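Subject: Re: [cusance-dev] Stale joint targets after planner preemption (bimanual)
Date: 06/07/2025
List: cusance-dev

On the Ultirstead cell we see what looks like the same fault, with a different trigger. Quoting the original report and answering inline.

> We run Cusance with two arms on one controller host. When the task
> layer preempts a motion on one arm, the other arm sometimes receives
> a target from the previous plan. The jump is small but the velocity
> limiter trips and both arms go to hold. Restarting the trajectory
> server clears it. Ung is handling perception and does not appear
> to be involved.

Agreed on the trajectory server. I am less sure about Ung. In our setup the preemption almost always comes from a perception update: Ung republishes the object list, an object ID changes, the task layer drops the current grasp and asks for a new plan. If you preempt by hand from the console at the same point in the motion, the fault is much harder to get. I managed it 2 times in an evening.

> Both arms share one plan buffer. We assumed the swap was atomic.

It is atomic for the pointer. It is not atomic for the sequence number, which is written after the swap. If the second arm's thread reads between the two writes, it sees the new buffer with the old index and starts partway into the wrong segment. The window is short, but the control loop is fast enough to hit it. Our logs show 11 faults in 900 sort cycles, all of them with the index lagging the buffer by one update.

The task is a sort of pens, pencils and markers into two bins, with the two arms facing each other over the table. The thin objects are the worst case for ID stability. When a gripper or its cable passes over a pencil, Ung loses the track and assigns a new ID when the pencil comes back, so we get preemptions that have nothing to do with the object being moved.

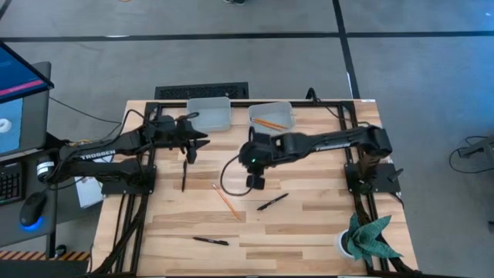
Burthorpe replied off list that the ID churn should be fixed first and the buffer left alone until the next release, on the grounds that a lock in the control path costs more than an occasional hold. I disagree with the order. Fewer preemptions will lower the fault rate and make the race harder to reproduce. It also does not need a lock. Packing the index and the buffer slot into one 64-bit word and swapping that is enough, and the reader side gets simpler.

Patch against trunk is on the branch plan-swap-word. The change is in traj_server/buffer.cc, near line 292. It passes the unit tests. I have not run it with the collision checker enabled, so please do not merge yet.

Open items:

- Does anyone depend on reading the sequence number separately? The logging plugin does in our tree, and I have patched it there.
- On preemption, should the idle arm keep its last target or go to hold? The documentation says hold. The code keeps the target.
- Ung has a timeout for lost tracks. Ours is at the default. If you have raised it, please post the value and whether it changed the fault rate.

I can send the raw logs to anyone who wants them.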